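About Fluline

Fluline designs and assembles work tables for laboratories, test rooms and teaching workshops. The company is based in Rerkuvgate and was started by Kheri Ondieki, who had spent several years repairing benches that had been built for offices and then moved into labs. Most of those repairs concerned the same two faults: tops that moved when something heavy was fixed to them, and edges with no place to attach anything.

What we make

The main product is the Cletholm table. It consists of a plain, smooth top, an aluminum rail that can be fitted along one or more edges, and upright aluminum posts that join the rail at the corners. The standard working height is 800 mm. The rail has slots at an even pitch, so posts, brackets and cable ties can be moved without drilling. The top is supplied without holes unless the order includes a drawing.

Tops are offered in brown and in lighter finishes. We recommend a low-gloss surface for benches used under ceiling lighting. Small parts such as caps, buttons and bottles are easier to find on a plain surface than on a patterned one, and reflections interfere less with reading labels. 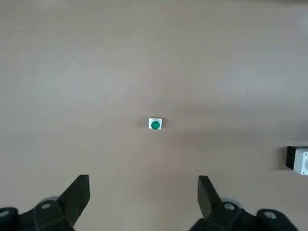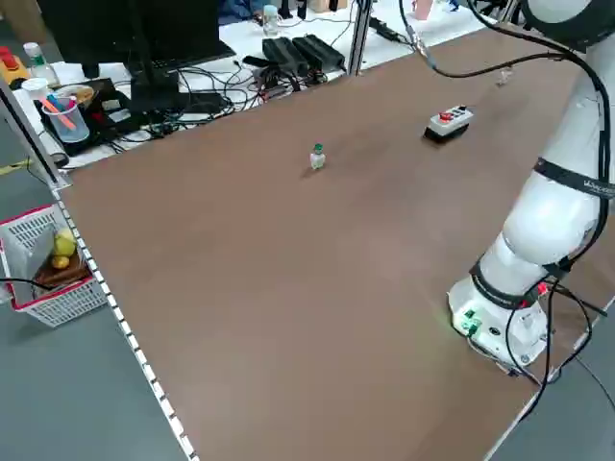
The second product line, Chambi, covers what goes next to the table: floor baskets, trays that fit inside them, and desks for monitors and other equipment. Many customers keep the bench for the task in hand and put everything else on a separate desk behind it. Chambi desks are supplied at the same height as the table or 37 mm lower, according to the order.

How an order is handled

Each order starts with a floor plan. We ask for the position of power outlets, the weight and footprint of anything that will be bolted down, and the side from which people will work. Control boxes and stop buttons should be marked on the plan so that rails and posts do not block access to them. A layout drawing is returned for approval before any material is cut.

Tables are assembled and leveled in our shop, taken apart for transport, and assembled again on site. Replacement rails, posts and feet are kept in stock for all current models. The parts list has 78 entries and was last revised on 11 April 2025. Drawings for earlier tables can be requested by giving the number stamped under the top.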